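The Label Maker Will Not Save You

Every December the same advice comes back. Throw out half of what you own, buy matching bins for the other half, put a label on each bin, and your life will open up like a window. I have read this advice for years, I have paid for some of it, and I have stopped believing most of it.

My doubts started with a course. Prarkell, which sells home organizing by subscription, offered a program in 43 lessons that promised a "finished home." I signed up in a weak moment. The first lessons were harmless. Empty one drawer, wipe it out, put back what you use. By the middle of the program I was being asked to rate my feelings about measuring cups. Near the end came a shopping list, and the shopping list was where I began to smell something. If the trouble was too many things, why did the cure arrive in a delivery van?

I added up what the list would have cost me. It came to $1,550, nearly all of it for boxes. Some of the boxes were meant to hold other boxes.

I don't think the people who sell this are crooks. I think they have confused a room that photographs well with a room that works, and the two have very little to do with each other. A kitchen that works has a dented pan sitting on the stove at ten in the morning, left out for the next meal. A kitchen that photographs well has a bowl of lemons.

Look at the claims, too. Hegde, whose newsletter reached me every morning until I worked out how to stop it, likes to say that a cluttered home costs its owner 60 hours a year in searching. Where does that come from? I wrote and asked. The answer was a link to an older issue of the newsletter, which made the same claim in the same words. I have no idea how long I spend looking for scissors. Neither does Hegde. And the method has a hidden bill of its own, in the sorting and folding and labeling and the re-sorting when the labels turn out to be wrong, and I have yet to see a seller subtract that from the hours saved.

The labels are always wrong in the end. A household changes faster than its labels do. The bin marked BATTERIES fills up with batteries and then with the small screwdriver you need to change them, and then with the screws, and by spring it is a junk drawer with a lie on the front. A junk drawer at least admits what it is.

My town of Skimedcombe had a taste of this on a larger scale. The library there spent money on a system called Sament for its craft room, which had been a happy mess for as long as I'd been going. Everything was moved into 64 coded containers, with a chart by the door explaining the codes. Felt was in one place, wool felt in another. The chart was handsome. Within a few months people were bringing their own supplies from home, and when I asked a woman at the next table why, she said she didn't want to put anything back in the wrong spot. I knew exactly what she meant. I had been carrying my own glue.

That is the part the tidy crowd never wants to talk about. A system strict enough to keep order is strict enough to scare people away from using the stuff. And a system loose enough for people to live with looks, to the untrained eye - or the eye with something to sell - like no system at all.
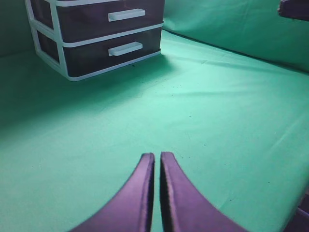
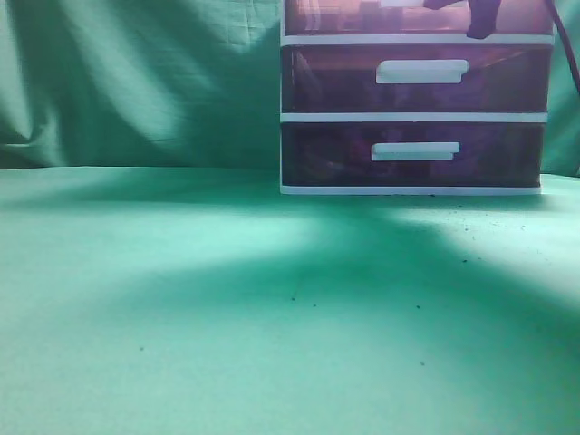 So what do I think a sensible person should do? Less, mostly. Keep the things you use near the spot where you use them, and let the rest sit wherever it has been sitting. Buy storage last, after you have lived with the pile long enough to know its size. When you do buy, a plain plastic drawer unit with tinted fronts is about as far as I'd go, the kind where you can make out blurry pinkish and brownish shapes inside and that is all the labeling you get. You will learn which shape is which. If you forget, there's a handle, and you pull it. I can't think of a code on a chart that has ever told me more than an open drawer did.

I'll grant the other side one thing. Some people do feel better in a bare room, and I don't doubt them when they say so. My sister-in-law is one, and her hall closet is a calm and pleasant place to hang a coat. She was like that long before there were newsletters about it. What I doubt is that the feeling can be boxed and shipped to the rest of us, or that a person who loses their keys in a messy house will stop losing them in a neat one. I finished the Prarkell program, feelings about measuring cups and all. I lost my keys the following week. They were in a bin, under a lid, with a label on it that said CABLES, and it took me most of an evening to find them.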